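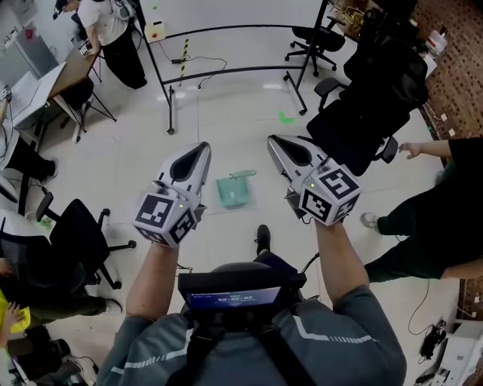
Who looks after the Jisberg collection?

The Cowie Archive holds it, along with the catalog, the storage room and the reading room where most of it can be seen.

About the archive

The Cowie Archive keeps family papers, photograph albums, glass negatives and printed ephemera from the nineteenth and early twentieth centuries. We are a small private company. The holdings began with the Jisberg family, who left their albums and letters together in one deposit, and other families have added to them over the years.

The catalog now lists 639 albums and bound volumes. Loose prints are listed by box, and a box may hold portraits, postcards, mounted views and cartes de visite from several families. Where a sitter or a place is named on the mount, the name goes into the catalog as written, with the modern spelling after it. Unnamed sitters stay unnamed until someone can show us a matching print or a letter.

People

Hilkka Jääskeläinen is the archivist. She writes the catalog entries and answers research inquiries. She reads Finnish, Swedish and German, and letters in those languages are summarized in English in the catalog.

Isamu Koyama is the conservator. He repairs bindings, rehouses loose prints and decides which items are too fragile to be handled. Those are shown as copies - please ask before you travel if you need to see an original.

Catalog and copies

The catalog runs on Clilix and can be searched by family name, place, photographer or date range. Entries made before the move to Clilix are shorter and are being rewritten as albums come up for repair.

We have 2,000 digital copies ready to send. New copies can be ordered for private study or for print. Rights in some albums remain with the families, and in those cases we pass the request on to them.

Visiting

The reading room has two desks and is open by appointment. It is closed for all of August. Bring pencils and a form of identification. Bags and coats go in the lockers by the door.

The Betari letters are closed to readers while they are being sorted.

Page last updated Jun 17, 2025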